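Stinex Property Services
Part-time and Full-time Cleaner, Short-Stay Rentals
Salinas

This website uses cookies to remember your search settings and saved jobs. By continuing to browse you agree to our use of cookies. Accept / Manage settings

Stinex cleans and resets furnished rentals in and near Salinas. Most of our units are one- and two-bedroom apartments that are let by the night or by the month. We are hiring cleaners for the Grenwood building and for the single-family homes we look after on the north side of town.

The Grenwood job is the larger of the two. The building changed managers this fall and the number of units in our contract went up. We need people who can start before the end of November and who want to stay on through the winter. This isn't a seasonal contract. Hours are steadier than in most rental cleaning because a good share of Grenwood guests stay for several weeks at a time.

What the work is

You will be given a list of units the evening before each shift. It shows the checkout time, the next check-in time, the size of the unit, and any notes from the front desk. Cleaners at Grenwood work in pairs. Cleaners in the houses work alone once they are trained, with a supervisor on the phone.

A standard turnover includes:

- Strip and remake beds, bag used linen, and leave it in the hall closet for pickup
- Clean the kitchen, including inside the microwave and refrigerator
- Clean the bathroom, including the drains, faucets, mirror, and the floor behind the toilet
- Vacuum and mop all floors
- Empty all trash and recycling
- Check drawers, cabinets, and under the beds for items left behind
- Restock soap, paper goods, coffee, and dish tablets
- Report damage, leaks, and burned-out bulbs in the Clonoveo app before you leave the unit

Mid-stay cleans are shorter. The guest's things are still in the unit and you clean around them. Don't throw out anything that isn't in a trash can. Don't open a guest's bags, and don't move papers or medication. If a room can't be cleaned because of what is on the floor, skip it and mark it skipped.

All jobs are logged in Clonoveo. You can use your own phone or borrow one from the office. The app is in English and Spanish. If you can send a text message you can use it, and we go through it with you on your first day.

Hours and pay

Full-time cleaners work five shifts a week, Thursday through Monday or a rotation that includes at least one weekend day. Part-time cleaners work 2 or three shifts. Shifts start at 9:30 a.m. and end when the list is done, normally by 4 p.m. Overtime is offered first to full-time staff and is never required.

Pay is hourly, every two weeks, by direct deposit or check. We don't pay by the unit. The rate depends on experience and will be given to you in writing with your offer. Driving time between units is paid. Mileage is paid if you use your own car. Full-time employees earn paid vacation as well as paid sick leave. Part-time employees earn paid sick leave.

New hires who complete their first 560 hours get a one-time payment of $221, added to the next paycheck. It doesn't matter whether those hours were full time or part time.

What we supply

We supply all cleaning products, cloths, gloves, vacuums, mops, and shirts. Please wear closed shoes with a non-slip sole. Carts stay at Grenwood on the ground floor. For the houses, you pick up a kit at the office and bring it back at the end of the shift. Please don't bring your own products. Some owners have stone or coated surfaces that are damaged by bleach or vinegar, and the labels on our bottles match the surface chart in each unit.

Bathrooms

We ask about bathrooms at the interview, so it is fair to tell you now what we look for. More guest complaints come from bathrooms than from any other room. The usual ones are hair in the drain, toothpaste marks on the faucet, and a cabinet that still has the last guest's things in it. The standard is the same in every unit, old or new, and you will be given enough time to meet it.

In a mid-stay clean, the sink area takes judgment. A sponge, a spray bottle, or a pump bottle on the ledge may belong to the guest or may be ours. Leave it where it is unless the label is one of ours. Clean the bowl, the rim, and the ledge, and put each thing back in the same place. Drawers stay as you found them during a guest's stay. At checkout they all get opened and wiped.

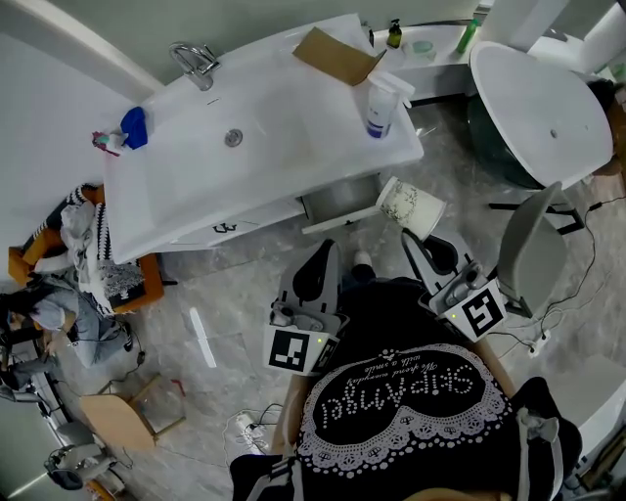
Grenwood cleaners were asked what they would want a new person to know before applying, and one wrote back that the first two weeks are hard on the knees and the tubs are the reason, so ask for a kneeling pad on day one and don't wait to be offered it. The same cleaner said the pairs make a difference, with one person on the bathroom and one on the beds, and that you should trade halfway through the day even if your partner says they don't mind.

Kneeling pads are in the supply room and you don't need to sign for them.

Who can apply

- You must be 18 or older and allowed to work in the United States
- You need to be able to lift 30 pounds and climb stairs (the houses have no elevators)
- You need to be able to work at least one weekend day each week
- For the house jobs you need a driver's license and a car you can rely on
- Grenwood is on a bus line, so no car is needed there

Paid cleaning experience is helpful but we hire without it. Hotel, hospital, school, and home cleaning all count. Spanish is useful, and so is basic English for reading notes from the front desk. We run a background check after an offer is made and we pay for it. A record doesn't rule you out automatically.

Training

Training is paid at the full rate. You spend three shifts with an experienced cleaner at Grenwood, including at least one checkout day. If you are hired for the houses you then do two more shifts there. At the end, a supervisor checks one unit with you and goes over anything that was missed.

How to apply

Apply on the Stinex jobs page or in person at the Salinas office, weekdays between 10 a.m. and 3 p.m. You don't need a resume. Please give us:

- Your name and phone number
- The days you can work
- Whether you want Grenwood, the houses, or either
- Any cleaning work you have done, paid or unpaid
- The name of one person we can call who has worked with you

Use job number 568 on the form. Interviews take half an hour and are held at the office. We call everyone who applies, including people we can't offer a job to this time. If you have applied to us before, you are welcome to apply again.

Posted 13 November 2023. The listing stays open until all positions are filled.

Stinex is an equal opportunity employer. If you need a change to the application or interview because of a disability, tell us when we call.

Get new job listings by email. Enter your address to subscribe to our newsletter. You can unsubscribe at any time.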